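PRESS RELEASE
14/10/2025

Skumell asks households to stop buying storage and start with one jumper

Skumell, the home advice service, today publishes Fold It Once, a free guide to putting knitwear away. It is nine pages long and contains no shopping list. Readers hoping to be told that a tidy wardrobe will change their lives should look elsewhere, as the guide makes no such claim and its authors don't believe it.

The guide was written by Lwazi Baloyi, who has answered readers' letters at Skumell for seven years and has grown tired of most of what passes for folding advice.

"I get sent folding methods all the time," said Baloyi. "There's one that stands the jumper up on its edge like a book. There's one that rolls it into a sausage and tucks it into its own hem. They look marvellous in a drawer that nobody opens. I'd like to see that drawer on a Thursday when somebody wants the blue one from the back."

Why the bed

Fold It Once tells people to work on a made bed. This will annoy owners of folding boards, and Skumell has heard from a few of them already. The argument is a plain one: a bed is wide, it is at a bearable height, and most homes have one within a few steps of the wardrobe. A board has to be bought and then kept somewhere, usually in the wardrobe it was meant to clear.

The guide asks for the bottom sheet to be pulled up smooth first. Checks or stripes on the sheet are useful for seeing whether a side seam is straight. Plain sheets will do. Skumell does not suggest buying a checked one.

The first stage is laying out, and most published instructions skip it. They begin with a garment already perfectly flat, sleeves out, hem square, as if it had been ironed on to the page. Knitwear seldom lands like that. A short-sleeved striped top put down on a plaid sheet is more likely to have its neckline in the right place and its bottom corner turned over on itself, with the stripes running the wrong way up the fold.
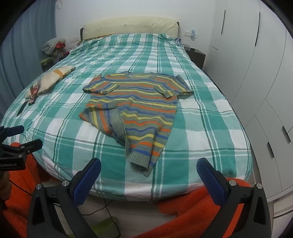

What the guide tells you to do

Start at the neck and leave it alone once it is facing the head of the bed. Open the sleeves away from the body. Then take hold of the hem, find both corners, and turn back whatever has folded under or over. On a striped top the stripes do the checking for you: if they run across the chest and then turn and run up and down near the hem, there is still a fold to undo.

Smooth the knit with a flat hand from the middle outwards. Do not pull it. Ribbed cuffs and hems spring back by themselves and pulling only puts a wave in the part above them.

Fold one side in, then the other, then bring the hem up to the neck. Stop there. The guide has no second method for deep drawers and no third method for shallow ones, in spite of several requests.

Small wrinkles are to be left. Baloyi is firm on this point, having read a rival leaflet that asks for a steamer.

What we tested, and what we didn't

Skumell asked 43 readers to use the method at home in January and write down what happened. Most said their shelves were easier to use. Three gave up within the week, and their comments are printed in the guide in full, including one that calls the whole exercise "a leaflet about nothing".

We make no claim about time saved. The readers timed themselves, some forgot, and the results were not good enough to publish. Nor can we say whether anyone's shelves are still tidy now.

Abelardo Figueroa, who edited the guide, went into the trial unconvinced and says he has only come halfway round.

"I still think a jumper on a chair is a jumper put away, near enough," said Figueroa. "But I cut the first draft down hard and what was left was sensible. It doesn't promise anything. I've edited guides that promised calm, and I had to ask the writers what they meant by it. They couldn't tell me."

No range to follow

Skumell has no boxes, dividers or scented liners to sell alongside Fold It Once, and none is planned. A second guide, Plellora, covering bed linen and in particular the fitted sheet, is being written. Its publication date will be announced if the author finds a way of folding a fitted sheet that she is prepared to put her name to.

Getting the guide

Fold It Once is free to read on the Skumell website and can be printed at home in black and white. Libraries and tenants' groups may copy it without asking. Paper copies can be requested by post.

Requests for interviews with Lwazi Baloyi or Abelardo Figueroa should go to the Skumell press desk. Neither will be giving folding demonstrations.

ENDS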